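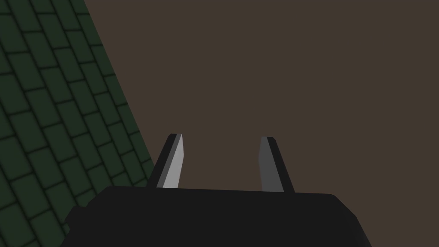
Lotley Parallel Gripper Kit for Simulated Cells

Category: Grippers and End Tooling > Simulation Models > Safety and Validation

Sold by Skekateck
Last revised Sunday, December 30, 2018

The Lotley kit is a two-finger parallel gripper model with a set of test rooms and a written practice guide. It is meant for people who have to check a robot task in simulation before anyone lets the real arm move. Most of our customers are training colleges and small integrators who already have a risk assessment process and need the simulated work to fit inside it.

The fingers are tapered blades with flat tips and a wide opening between them. The wrist view looks along the fingers, with the housing at the bottom of the picture, so the gap can be checked before each approach. We recommend you save one wrist view with the gap empty at the beginning of every run. If the run is questioned later, you have a record of the starting state.

What the practice guide covers

The guide has 26 pages and follows the order in which a cell is normally built and signed off. It does not replace the standards that apply in your state or province. Keep those on hand and use the guide for the day-to-day work.

Speed limits. Set the joint and tool speed limits in simulation to the values you plan to use on the floor. A task that only finishes on time with the limits off has not passed.

Keep-out zones. Draw them around furniture, panels and glass as well as around people. Allow for the elbow and the forearm. New users tend to draw the zone for the gripper and forget the rest of the arm.

Two-arm work. Each arm gets its own zone and its own stop. Where the zones overlap, only one arm may be inside at a time unless the task has been assessed for both.

Food tasks. Treat the simulated item as you would the real one. Decide ahead of time which finger surfaces may touch food, write it down, and fail any run where another part makes contact.

Logging. Record the model version, the room file, the operator's name and every stop, including the ones you pressed by mistake.

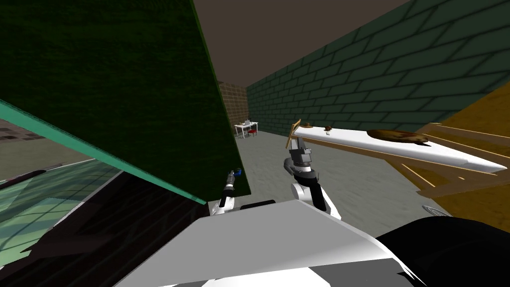
Render: Skekateck, Clindholm test room

In the Clindholm room a two-armed robot works between a dark cabinet with glass surfaces and a light wooden frame. The left gripper is holding a small blue object, with its end up against the edge of the green panel. For a run like this the guide asks for the panel to be listed as a contact surface, or the run is marked as a fault. The right gripper is just under the near end of the white board, and the board has a round, flat item on it that looks like a pizza or flatbread. Clearance under a board has to be measured from the highest part of the gripper, including the fingers.

Rooms are supplied furnished. You may remove items, but note the change in the log. A tidier room is an easier test and the result should be labelled that way.

Sign-off

The guide asks for 20 runs in a row without an unplanned contact before a task moves to a real arm. Any change to the speed limits, the zones or the fingers puts the count back to zero. The person who programmed the task should not be the one who signs for it. The sign-off form was drafted by Maham Arain and has been in use at our Hayes workshop since November.

In the kit

Gripper model with collision shapes
3 furnished test rooms
Practice guide and sign-off form, printable
Log template
Licence for one site

Maximum opening of the modelled fingers is 82 mm. If your real gripper opens to a different width, change the model to match before you start counting runs.

Updates are free for the life of the licence. Contact the Hayes office for a quote on more than one site.

Related items

Lotley Spare Finger Models
Keep-Out Zone Editor
Emergency Stop Wall Chart, A3
Two-Arm Task Workbook

Comments

Dulce Becerra: Does the count go back to zero if I only change the colour of a zone? Our log flags it as an edit.

Skekateck: No. Colour is display only. Put a note beside the entry and keep going.

millroad_tafe: Form prints fine on A4 but the signature box lands on the second page. Would be good to get that fixed.

garth: Do the rooms come with the glass cabinet as a solid or do I have to set that up myself?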